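Plutedville Water Users Association
Minutes of the Distribution Subgroup, 2022-02-13

Present: chair, secretary, operations lead, billing lead, representatives of the Ulley and Komach branches. Apologies received from the Chraibi branch. Quorum met.

1. Minutes of the previous meeting
Approved with one correction. Under item 4, "inlet valve" should read "outlet valve". The secretary will replace the copy on the members' page.

2. Ulley main, pressure complaints
Operations reported that evening pressure at the top of the Ulley branch remains below the service level. Loggers were fitted at the junction chamber and at the last hydrant. The drop occurs between these points and follows demand, which suggests a partly closed valve or scale in the older pipe. A leak would show overnight as well, and the night readings are flat.
Agreed: exercise all line valves on the branch before any excavation is priced. The Ulley representative asked that residents get written notice of discolored water. Agreed.

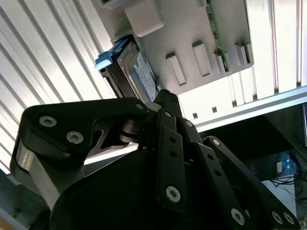
3. Komach booster station
Pump 2 has been returned to service with a new mechanical seal. Pump 1 is on standby and is to be alternated weekly. The float switch in the break tank still sticks at the low position. Operations prefers replacement with a pressure transmitter, as the control panel has a spare analog input. The billing lead asked whether this could be charged to maintenance. The chair ruled that it is a capital item and must go to the full board.
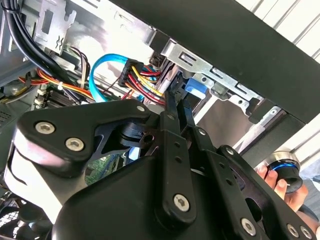 The station logbook was also reviewed. Run hours are being entered in two different formats, and the totals cannot be reconciled with the energy bill. Entries are to be made in decimal hours from now on. Old entries will be left as they stand.

4. Meter reading
Seven meters could not be read in the last round. Estimated bills were issued for all of them. Two of the estimates have been disputed by the account holders, both on the Chraibi branch. Billing proposed a second visit before the next invoice run, with access arranged by telephone. Agreed. The wording on the estimated bill is unclear as to how a member submits a reading, and will be revised.

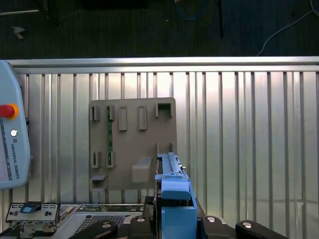
Members with meters in shared chambers will continue to be billed individually. The Komach representative asked for the chamber lids to be marked with account numbers. Billing objected on privacy grounds and offered meter serial numbers instead. Accepted.

5. Tariff review
Deferred to September, when the full pumping cost for the summer will be known.

6. Other business
The spare key to the Ulley chamber is missing from the cabinet. Operations to have another cut.

Actions
Operations: valve exercise on Ulley branch; quote for pressure transmitter; chamber key.
Billing: repeat meter visits; revised bill wording; list of serial numbers for lids.
Secretary: corrected minutes; discolored water notice.

Meeting closed. Date of next meeting to be circulated by the secretary.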